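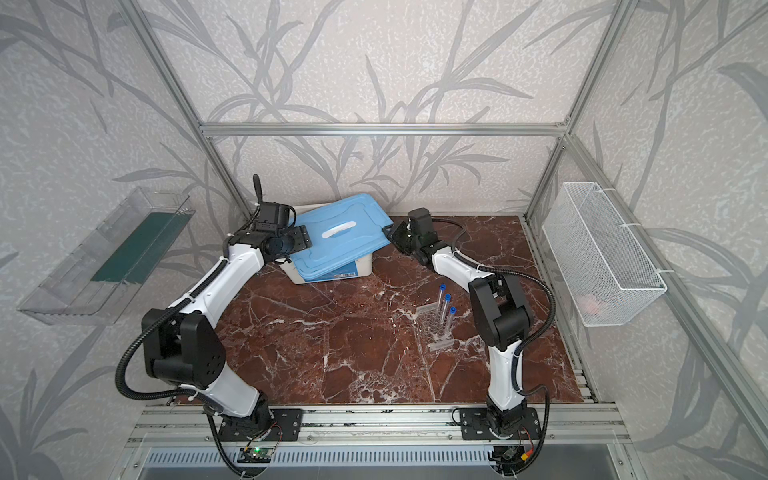
A storage box with a light blue lid on the red-brown marble.

About Pasine

Pasine sells storage boxes, tubs and food containers for homes, schools and small businesses. We are based in Brarlow, where we have a shop at the front of the building and a packing room behind it. Most of what we sell is plastic, most of it has a lid, and nearly all of it is meant to be used every day.

How we started

The business began as a market stall selling kitchen goods. Customers kept bringing boxes back to ask if they could buy a lid on its own, and we had to tell them they couldn't. After a while we started keeping spare lids under the counter. When the stall became a shop on Brophy Street, the lids got a shelf, and later a whole wall.

We now keep 397 different lines. That includes boxes, lids, inner trays, dividers, labels and a small range of clips. If you bought a box from us and the lid has split or gone missing, we can usually match it.

What we sell

Our boxes come in shallow, medium and deep sizes. The shallow ones go under beds and on narrow shelves. The medium ones are bought mainly for kitchens, craft cupboards and classrooms. The deep ones are for bedding, toys and coats.

We like a translucent base with a coloured lid. You can get an idea of what is inside without opening it, and the colour helps when several people share a cupboard. Light blue is the colour we sell most of. We also do grey, green and a plain white.

The Lorkero range is our own. It was drawn up with a moulding firm in the next county and has a raised edge around the lid, so that a second box can sit on top without sliding. The first order was for 1,000 boxes and 1,000 lids. We ordered the same number of each and ran out of lids first, so the second order was different.

Trying things out

Before we add a container to the shelves we spend some time with it. We put the lid on and take it off, from the side and from the corners, when the box is full and when it is empty. We lift it by the lid, which people do whatever the instructions say. We stack it, leave it, and come back to see if the base has bowed.

A lid that needs a thump to close is sent back to the maker. So is one that comes away when the box is carried across a room. There is a fair amount of room between the two – a good lid goes down at one end, then the other, and stays there until you want it off.

We also check that labels will stick and, more to the point, that they will come off again. Our own stickers peel away in warm water. If one leaves a mark, let us know and we will send you a replacement lid.

Schools and workplaces

We supply nurseries, primary schools, village halls and a few workshops. Many of these orders are for a full set of matching boxes, often with a different lid colour for each room or year group. We can pack an order by room, with the lids already on, so it can be put straight on the shelves when it arrives.

If you are planning a store cupboard, send us the height, width and depth of the shelves. We will suggest sizes and tell you if something won't fit. There is no charge for this and you don't have to order.

Delivery and collection

We deliver in and near Brarlow with our 2 vans. Orders from further away go by carrier and take a few days longer. Collection from the shop is free, and there is a loading bay at the side of the building for larger orders. Please use the bell.

Old boxes

Bring us any hard plastic box that has cracked, whether you bought it here or not. We sort them in the yard and send them for recycling when the cage is full. Sound lids are kept back and sold cheaply from the crate by the till.

Page last updated February 2021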